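Cabo do punho enroscando na célula de dois braços

nii_dogbe
Pessoal, mantenho uma célula com dois braços na mesma bancada, controlador Kavico. Na junta do punho esquerdo tá dando erro 112 toda vez que o braço gira até o fim. Já reapertei conector, já reiniciei tudo, e nada! Suspeito do laço do cabo, que deixei bem folgado.
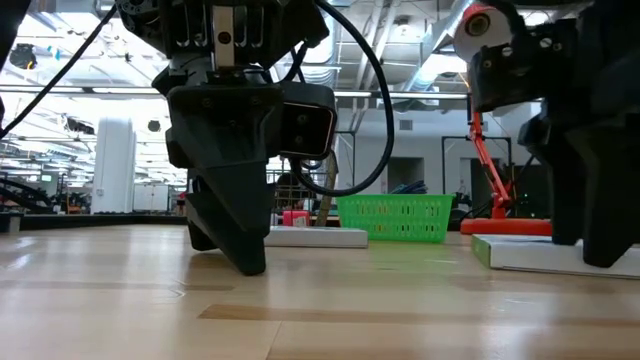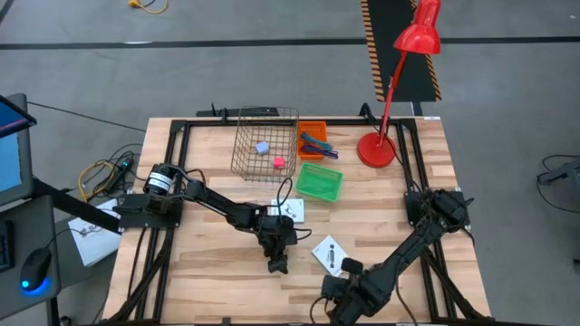 O suporte da câmera eu refiz em julho e desde então não mexi mais. Alguém tem esse laço mais curto?

yaasam
Encurta isso, Nii. Laço grande pega em tudo (na minha pegava até no abajur, kkk). Prendi com velcro no antebraço e acabou o 112.

k_mahama
Discordo da Yaa. Cabo curto no punho quebra por dentro, troquei 2 assim na Sarpong. Eu deixaria o laço e mediria continuidade com o braço girando devagar.

yaasam
Quebra se prender esticado, né? Com folga no eixo vai bem.

nii_dogbe
Medi agora às 16h: o sinal some com a junta em 28 graus, sempre ali. Vou de cabo novo.

k_mahama
Então é fio partido. Refaz o zero da junta depois da troca, senão ele volta torto.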